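Used Pickup Inspection Checklist, With Comments
Killstead Truck & Trailer, Nerkdale yard
Filled in by: Hae-won Yoon
Unit: crew cab pickup, four-wheel drive, traded in at the Stiltbridge lot in June
Ratings: OK / WATCH / FIX

Read the comments before you call the customer. A WATCH item does not hold up the sale but it has to be written on the buyer's sheet. A FIX item holds the truck.

1. Paperwork
VIN plate matches title: OK
Door jamb sticker readable: OK
Open recalls: OK, none open on the day checked
Comment: The owner's manual is missing. One key fob works, the second needs a battery.

2. Tires and wheels
Tread, front: OK
Tread, rear: WATCH
Spare: FIX
Lug nuts torqued: OK
Comment: The rear pair is wearing on the inside edge. Alignment sheet requested from Stiltbridge, not received yet. The spare holds air but the winch cable under the bed is rusted and will not lower past halfway. I got it down with penetrating oil and a pry bar. A buyer on the shoulder at night will not. Replace the winch.

3. Brakes
Pads, front: OK
Pads, rear: OK
Rotors: OK
Parking brake: WATCH
Lines and hoses: OK
Comment: The parking brake holds on the yard ramp, but the pedal travels further than it should. Adjust it and try again on the ramp with the bed loaded.

4. Steering and suspension
Ball joints: OK
Tie rod ends: OK
Shocks: WATCH
Leaf springs and U-bolts: OK
Comment: Left rear shock has a light film of oil. No knock on the road. Recheck at delivery.

5. Lights and electrical
Headlights, high and low: OK
Turn signals and hazards: OK
Third brake light: FIX
Seven-pin trailer plug: FIX
Battery and terminals: OK
Comment: The third brake light is out and it isn't the bulb. The trailer plug has green corrosion on two pins, and the right turn signal drops out when the plug is wiggled. Fit a new socket. Do not clean the old one and send it.

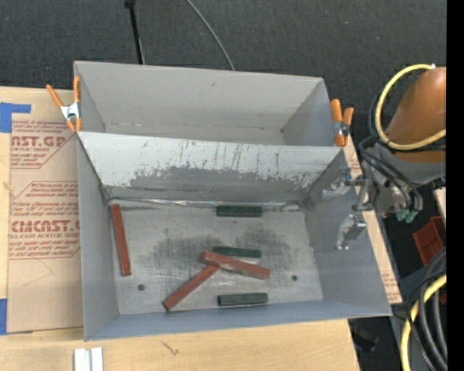
6. Bed and tailgate
Tailgate latch, both sides: OK
Tailgate cables: WATCH
Tie-down points: OK
Bed bolts: OK
Comment: The right tailgate cable has a few broken strands near the lower eyelet. Cables are sold in pairs, so do both. The Rengifo drop-in liner was pulled to look at the floor. Surface rust along the front seam, no holes. Let the floor dry before the liner goes back in.

7. Hitch
Receiver mounting bolts: OK
Rating label present: FIX
Safety chain loops: OK
Comment: The label on the receiver is gone. We do not quote a towing number from memory. Look it up by VIN and print it for the file.

8. Cab
Seat belts latch and retract: OK
Airbag light goes out after start: OK
Horn, wipers, washers: WATCH
Backup camera: OK
Comment: The rear middle belt retracts slowly but does lock. Washer spray is weak on the driver side.

9. Road test
Start time: 2:40 p.m.
Cold start: OK
Shifts, all gears: OK
Four-wheel drive engages, high and low: OK
Pulls straight at 52 mph: WATCH
Warning lights: OK
Comment: Slight drift to the right on the flat part of the bypass, which fits the rear tire wear in section 2. The truck took a second try to come out of low range. Make sure it is fully stopped and in neutral, then wait.

Holding items
Spare tire winch
Third brake light
Trailer plug
Receiver label

Parts for the winch and the socket were ordered through Killstead. When they are in, sections 2, 5 and 7 get redone on a fresh sheet. Leave this one in the folder behind it, and initial next to each FIX when it is closed.

H. Yoon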